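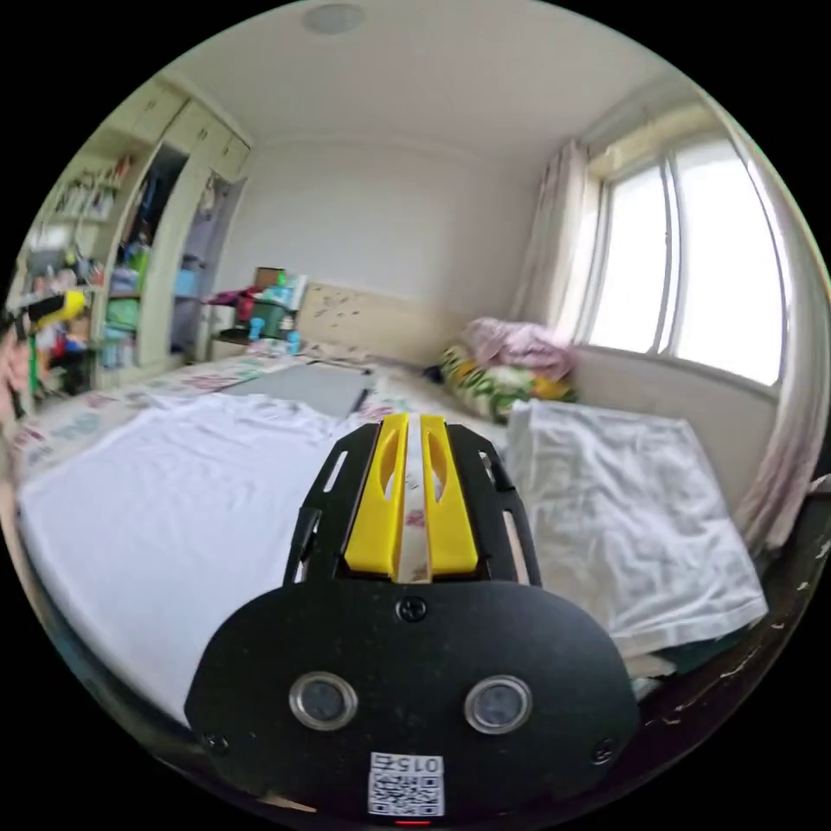
White sheet and floral bedspread in pink and white.

How to store spare bedding for the winter

Wash everything first, even sets that were only used once. Body oil you can't see will turn yellow by spring. Skip the fabric softener, which leaves a film on cotton.

Dry each piece fully. If you line dry, leave it an extra two hours after it feels done, then check the seams and hems with your hand.

Fold the flat sheet in half lengthwise, then in half again, then in thirds. Fold the fitted sheet by tucking the corners into each other and laying it on the bed to square it up. Put both inside one of the matching pillowcases so the set stays together.

Heavy bedspreads go at the bottom of the shelf. Use cotton bags. Plastic traps moisture and the cloth will smell by August.

Write the bed size on a tag and pin it to the bag. Refold the stack once during the winter so the creases don't set in the same place.

Posted by Detlef Ruppert, 23 November 2022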